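Robot chores: the questions I get most

Can a robot do my dishes yet?
Sort of! Picking up a plastic bowl and putting it down somewhere else, yes, on a decent day. Scraping off dried oatmeal, no. I still do that part by hand like everybody else.

What about laundry?
Slow. I once timed 16 minutes for one T-shirt — and I wouldn't have worn it to dinner.

Is it any better in a shop?
Much better, if the parts always show up in the same spot. My friend Berenice Bautista runs packing at Wolonitz and has 2 arms going all shift. Move a bin a few inches, though, and somebody has to walk over.

So why is a kitchen so hard?
Everything's a different size, and it's never where you left it. Bowls are a nice middle step (light, they don't break, bright colors) and you can set them out a new way every time.
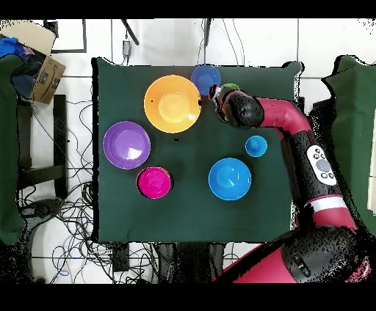
I'd want to see 600 tries in a row before I let one near my good plates. Small cups worry me more than big bowls, by the way.

Should I wait to buy a dishwasher?
Oh gosh, no. Buy the dishwasher.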